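Cutting Board Care for Shared Kitchens
Speaker notes, Nuria Aguirre
Session 3, Rokholm kitchen staff day

Slide 1. Opening
Introduce the scope: wooden and bamboo boards in kitchens used by more than one team. Plastic boards are covered by Märta Nordin in the next session. Refer questions on sanitizer strength to her.

Slide 2. Material
Bamboo is a grass. Boards are made from strips glued side by side and pressed. The strips run lengthwise, so the surface shows straight, parallel lines. The glue joints are the weak point. Long soaking opens them, and a dishwasher cycle does the same thing faster. Pass the split sample around at this point and ask for it back before slide 5.

Slide 3. Reading the grain
Ask the room what they look for when they pick up a board. Wait for answers. Then cover the difference between color variation in the strip and staining from food. Streaks that follow the grain are usually part of the material. Stains tend to ignore it and spread across several strips.

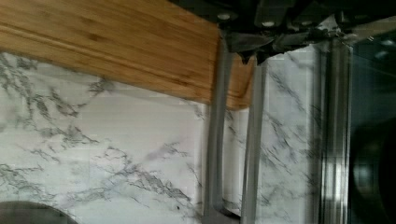
Bamboo board, honey-brown, with darker streaks along the grain and a rounded end.

Rounded ends are easier to wipe than square ones and chip less when the board is stood on its end. They do wear, so check the curve with a fingertip for raised fibers. Sand lightly along the grain if any are found. Do not sand across it.

Slide 4. Washing and drying
Hot water, a small amount of dish soap, soft brush. Wash both faces even if only one was used. Wetting a single face makes the board cup. Dry with a towel, then stand on edge with air on both sides. Do not lay a damp board flat on a stone counter.

Slide 5. Oiling
Food-grade mineral oil, thin coat, left overnight and wiped off in the morning. Include the edges and the ends. The Rokholm kitchens have oiled on a fixed date every October, which is not often enough for boards in daily use. Recommend monthly.

Close. Handout is on page 11 of the binder. Questions if time allows.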